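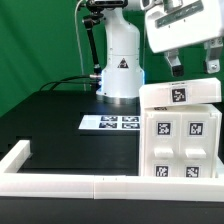

A robot arm at a tabletop workspace, with a two-drawer cabinet and printed markers.

Robot teaching by demonstration is the practice of showing a robot a task, either by guiding the arm by hand or by steering it from a distance - the latter is usually called teleoperation. Hervé Gilbert, whose Irgate handbook is still passed around among newcomers, liked to compare it to teaching a child to tie a shoe, and recommended 100 demonstrations of a task before any training began. 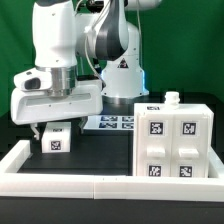

Gripper fingers on either side of a marked cube.

Small cubes and drawers are favorite practice objects, being cheap to print and easy to set back in place. Fiducial markers on their faces let software work out where each one is.

Wrist views are a subject of their own, and a long-argued one. 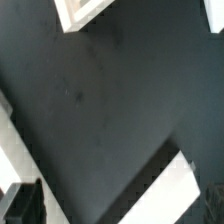
Remote operators often rely on a small camera carried by the arm itself, and Palesa Jacobs, in her notes on the Uronov trials, asked beginners to spend 2 hours with that view alone. It takes some getting used to, as the fingers may show only in the lower corners, with white pieces running off the edges and a broad stretch of dark gray between them.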